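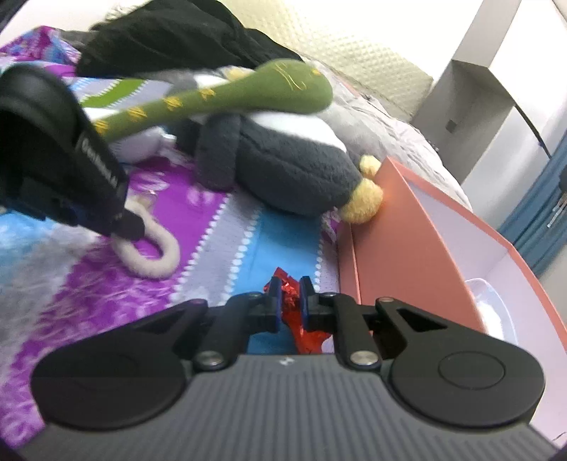 Home Start Here Sorting & Sundries Archive Say Hi

Jan 31, 2026 – posted by the Saturday tidier

I had big plans for today. I was going to drive out to the Strickland flea market, get there early for once, and come home with a lamp. Instead it sleeted, I made a second pot of coffee, and I ended up cleaning off the bed.

I should explain that my bed is also my desk, my couch and (since Christmas) my snack table. Stuff lands on it during the day and gets shoved to the wall side at night. The stripy sheet doesn't help, because there's so much going on in it already – blue, purple, green, little flowers – that a candy wrapper can sit there for days and just look like part of the pattern. Even a red one!

So my method, if you can call it that, is a box. I don't sort first. I put an open box in the middle of the bed and all the small junk goes in, wrappers included, and then I deal with the box. The one I'm using now is salmon pink on the outside and white inside, and it came with a pair of boots from Jukus that I returned (half a size too small, and I was so sad about it). The boots went back in a mailer and I kept the box. Great box. Sturdy, wide enough that you can toss things at it from the pillow end and mostly not miss.

The rule is that soft things don't go in. So the penguin stays out, and so does his green club, and the duvet just gets pushed back in a heap until I'm done. Everything else is fair game. A crumpled blue wrapper was one of the first things in, and I still had the face mask and the pink feathers to think about. The feathers are from a craft kit I bought in May and used exactly once. I'm keeping them. I don't want to hear it.
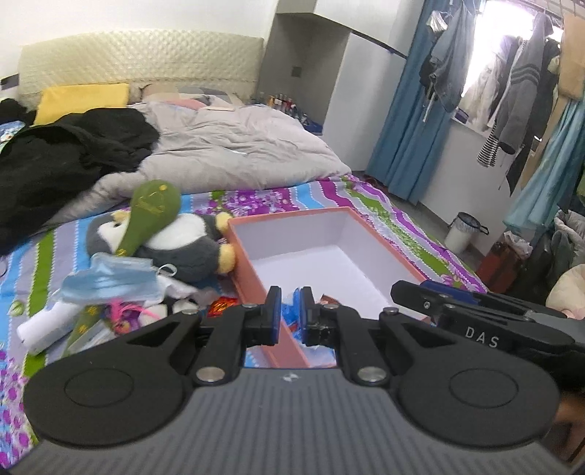
What happens to the box afterward

Wrappers go straight in the trash. Anything with a home goes back to it, and anything without one gets a night in the box on the floor by the door. If I haven't gone looking for it by morning, out it goes, or into the bag for the thrift store in Risturby if somebody could use it.

The sheet is next. I've been washing it on warm with the Niltilton powder and the colors have held up really well, though I wish I'd bought 2 of them when they were on sale, because now I have to get it washed, dried and back on the bed all in one day or sleep on the ugly beige one. I'm writing this while the dryer runs, so wish me luck.

Still no lamp, by the way. Maybe next weekend if the roads are better.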